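The Trollier kit, after a whole season of towels

I promised a proper write-up of the Trollier back in the winter, and several of you have very kindly kept asking, so I finally sat down with a pot of tea and my notebook to get it done. Fair warning, it's a long one. If you only want the short version, I like it, I'm keeping it, and I wish the manual had been written by somebody who had met a beginner.

For anyone new to the blog, the Trollier is a teaching kit for home robot tinkerers. You hold a gripper in your hand and do a chore with it, over and over, and the kit records what you did. Then you send the recordings off to the company's training service (they call it Gastitz, and I have never found out why) and you get back a file that's supposed to let a small tabletop arm do the same chore. The arm is sold separately. Mine is a Brondo, which I bought secondhand two years ago and which has spent most of its life passing me screwdrivers.

The kit cost me $463 with shipping, and the training service is another $54 a month, which you can pause whenever you like. I paused it twice, once when we had family staying and once when I was just plain sick of folding things. Both times it picked up again without any fuss and my recordings were still there, so full marks for that.

Setup first. The box is packed beautifully, I'll say that. Everything has its own little slot, and the cables are long enough that you don't have to sit right on top of the computer. What you don't get is a decent explanation of what plugs into what. There's a folded sheet with drawings on it, and the drawings are of an older version, as far as I can tell. I had two ports and three cables that all looked happy to go in either one. It took me a whole evening and a call to their support line, where a very patient man named Enda Nic Aodha stayed on with me until the light went green. He never once made me feel silly, and he emailed me the newer drawings afterward — ask for those before you start, it'll save you an evening.

Now, the chore. I chose towels. Everybody chooses towels, I know, but we have a lot of them in this house and I thought it would be lovely to have a robot fold even the small ones. The guide suggests you begin with something stiff, like a placemat, and I skipped that because I'm stubborn. Please don't be like me! A towel slumps and bunches, and the side you wanted is always underneath. My first batch of recordings was terrible. I was fumbling with the gripper, changing my mind halfway across, putting it down to scratch my nose. The service accepted 95 of them and threw out 117, and it gives you a little reason next to each one it turns down. Most of mine said "hesitation," which felt a bit personal.

The second batch went much better. I slowed down, I picked one way of folding and stuck with it, and I moved the whole business over to the big table by the windows. I'd been working in the back hallway under one bulb, and the daylight is so much nicer to work in. The varnish does throw a lot of shine back at you, though, and I've wondered if I ought to put a plain mat down. The Trollier people say glare is fine in moderation. I don't know what moderation means to a gripper, but I haven't bought the mat yet.
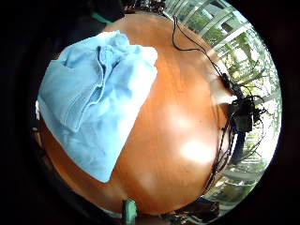
The blue towel mid-session, still in a heap, with the cables off on the far side and the trees outside the window.

I do like working at that table. It's pleasant to look up at something green after the tenth fold, and I've gotten into the habit of doing a few in the morning before the house wakes up. The cables are still my biggest gripe. They want to wander, and I've started gathering them up over toward the edge so I'm not dragging one through the towel. A clip or two in the box wouldn't have broken the bank.

So does it work? Mostly! The Brondo can now do the first fold on a small towel if I lay it out reasonably flat, and it manages the second fold when it's in the mood. Big bath towels defeat it completely. It takes hold of a corner, lifts it very gracefully, and sets it back down where it came from. I find this more charming than my husband does.

I looked at the Okafor set too before I bought this one, and a few readers swear by it. From what I read, it's cheaper up front and you do the training on your own computer, with no monthly bill. My computer is old and cross and I didn't want to ask it for anything more, so that settled it for me. If yours is newer, I'd give the Okafor a good look before spending the money.

Trollier has a softer set of fingertips coming out in September, and I've already put my name on the list. Until then I'm going back to do the placemats I should have done in the first place. If you've taught yours to handle fitted sheets, please leave me a comment and tell me everything.

Posted 2018-06-02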